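Buying and Valuing Used Vehicles for Small Fleets
Handout for Session 4: Reading a Price Guide Without Being Led Around by It

Welcome back, everyone. Last time we talked about maintenance records, and I promised we'd get to money, so tonight is money. Please keep this handout with the blank worksheet from Session 3, as we'll be filling in the right-hand column together after the break.

Where a guide price comes from

A price guide starts with sales that have already happened. Somebody gathers up auction results and dealer reports, sorts them by year, body and mileage, throws out the very odd ones, and prints a middle figure. That's useful work and I wouldn't want to shop without it, but do remember that the newest sale in the book was already old when the book went to the printer. If fuel jumped in April, a guide that closed its books in March knows nothing of it.

Wholesale, retail and trade-in

These three get muddled every single term, so let's go slowly. Wholesale is what a dealer pays another dealer, or pays at auction. Retail is what you or I would pay on the lot, after the dealer has cleaned the thing up, put tires on it and added something for the trouble. Trade-in is what the dealer offers you for your old one, and it usually sits under wholesale (they have to leave themselves some room!). When a seller quotes you "book," always ask which of the three they mean.

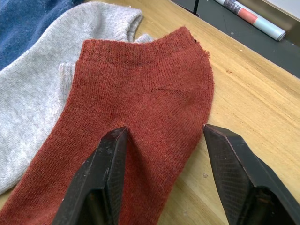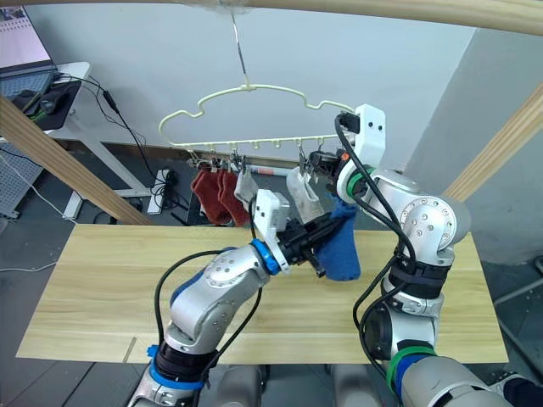
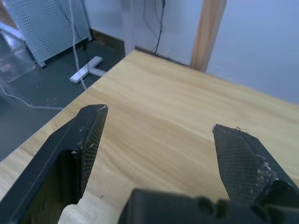 Adjusting for mileage

Most guides give a typical mileage for each model year and a table of additions and deductions. Our practice vehicle is the Patness delivery van, and for class purposes the table takes off 400 dollars for each full step over typical. Do the mileage first and the equipment second. I've marked a good many worksheets where it was done the other way, and the percentages come out wrong every time.

Adjusting for equipment

A lift gate, shelving or a second heater may have cost the first owner plenty, but the next buyer pays only for what the next buyer can use. The Iwasaki lift on our practice van is a nice one, and a florist might not give you a nickel for it. Ask who is likely to want the vehicle before you add anything on.

Region matters too. In Fumurness, where the roads are salted half the year, a clean frame is worth real money – down south it's taken for granted.

Before Thursday

Work the Modus problem on page 14 of the course packet, all the way to a wholesale figure, and show your steps. Then take 30 percent of that figure and write it underneath under the heading "reserve." We'll use it when we get to repair budgets, and I'd like you to have the number ready so we don't lose half the evening to calculators.

If your answer is a little different from your neighbor's, don't erase it. Bring both and we'll see where you parted ways.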